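Tuesday, March 20, 2018
By Severino Cordero
Filed under: Kitchen & Home > Care and Set-up

Section 4. Oiling and looking after your board

Applies to the Temdale end grain and long grain boards, all sizes. If yours is the Morelli with the juice groove, same steps, just go easy around the groove, oil pools in there.

Before you start
Food grade mineral oil. The Wokik one is fine, so is the chemist stuff. A clean cotton rag (old T-shirt). Board cream if you want it, not needed the first month.

CAUTION: No olive oil, no canola. Goes rancid. Smells like an old lunchbox and you won't get it out.

CAUTION: Oily rags can heat up on their own if the oil is a drying type (linseed, tung). Lay them flat outside till stiff, then bin.

First oiling
1. Wipe the board with a damp cloth. Stand it on edge overnight. Has to be properly dry.
2. Feel the top. If it's gone furry, rub lightly with fine paper, along the grain. Brush off the dust.
3. Pour a puddle in the middle, size of a 10 cent coin. Bigger for the large board.
4. Spread it. Top, then the four edges, then flip and do the bottom. Don't skip the bottom, that's how boards cup.
5. Leave 10 minutes. Dull patches? More oil there.
6. Wipe off whatever hasn't soaked in. Should feel smooth, not greasy.
7. Repeat next day. And the day after if it's still drinking it.

Note: Colour will deepen a bit with the first coat. Normal. Stripes in the timber stand out more too.

Weekly care
1. Hot water, drop of dish soap, soft brush. Both sides, even if you only used one.
2. Rinse quick. No soaking, never the dishwasher.
3. Towel off, stand on edge. Not flat on the bench while damp.

Smells and stains
Coarse salt and half a lemon. Scrub, leave it a few minutes, rinse, dry. Beetroot may take two goes. Garlic, three. Re-oil after becuase the lemon strips it. 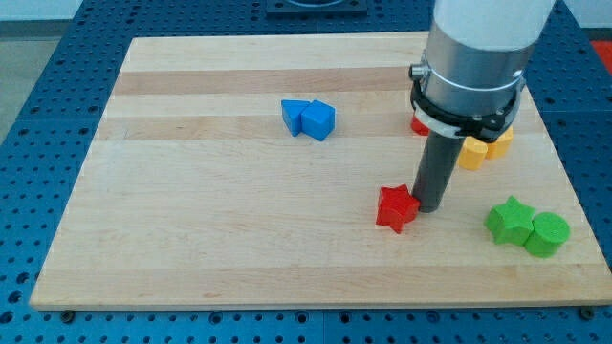 Rosalind wrote in to ask whether she could swap the mineral oil for the Prondetti walnut oil she already had in the pantry, and said hers had gone pale and dry in February with the heater on. Answer: leave the walnut oil for salads, nut allergies aside it's too slow to cure on a board in daily use. Pale and dry just means oil it. Twice that week, then back to monthly.

When to re-oil
Flick some water on. Beads up, you're fine. Soaks in, time for a coat.

Storage
Upright, air on both faces. Keep it away from the stove and out of dirrect sun. Small cracks at the end, stop using it and see Section 6.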